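Notes for the small press talk, Nomamstead library, May

Open with the stapler story. Wait for the laugh, and if it doesn't come, keep going.

So, webcomics. I love them, I've been making one for years, and tonight I want to talk about the part that scared me most: turning a scrolling comic into a printed book. Multesier started as a strip I drew at lunch. Now it's a 400-page pile of files, and last winter I finally put the first chapter on paper!

(Hold up the book. Pass it along the front row.)

Screens forgive a lot. A tall panel can just keep falling and the reader happily falls with it. On paper you run out of room, so I had to recut every long drop into pages. The cliff sequence took me 7 tries. Read the old version aloud here, then the new one - let people hear how the page turn changes the timing.

Page turns are my favorite thing in the world. Put the question at the bottom of the right-hand page and the answer on the other side. Ask the room for a comic that did this to them.

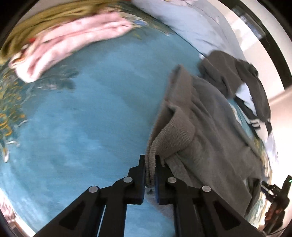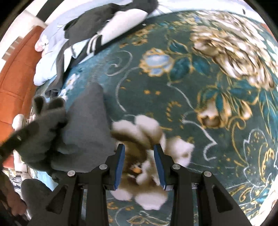
Lettering next. My online lettering was way too small for print, and I didn't know it until the proof came back from Wedia. I relettered 20 pages in one weekend with a lot of tea. Please, please print one page at home first, at real size, and read it at arm's length.

Color: go slowly, people get lost. My night scenes came out as mud. I lightened all the blues and ran a second proof, and oh, it was so much better. Show the two proofs side by side.

Guest stories. The short piece at the back, "McPhee," was written by a friend and drawn by me, and it was a joy. Drawing someone else's script taught me to leave space for the words. Agree on credits and money before anyone picks up a pencil - say this twice.

If time is short, skip the paper samples and go right to questions. Somebody will ask about shipping. The answer is stiff mailers, and weigh a packed book before you set a price.

Sign-up sheet for the drawing night is by the door.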